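I have now spent most of February teaching a robot to pick up a phone, a thing my nephew mastered before he could walk. The arm lives in a simulator, I drive it from my desk with a handheld controller, and Stelska saves whatever I do as a demonstration. The goal was 30 good ones. I have 38 recorded and I'd show maybe half of them to company.

The last few inches are where it goes wrong. From the wrist view you get two big black fingers, a sliver of phone and a great deal of table, and you have to decide whether you're lined up or only feel lined up. 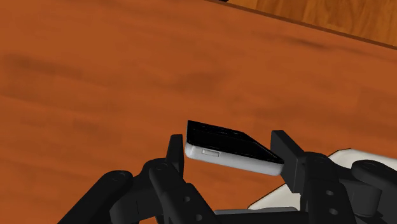

Issue 38

Tanner Marchand, who has done far more of this than I have, watched me over a call and said I drive like I'm defusing something. He's right. I stop, I nudge, I stop again. The policy learns the stopping too, so my first trained model crept over the table and then hung there, thinking – a very faithful portrait of me.

His advice was to pick one approach and commit. Start high, come straight down, close, lift. If you miss, throw the take out and don't rescue it, however proud you are of the rescue. I deleted 2 of my favorites that evening.

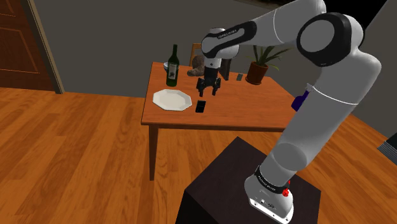 Gripper open over the phone, plate to the left.

Next up is setting the phone on the plate. I've cleared my evenings.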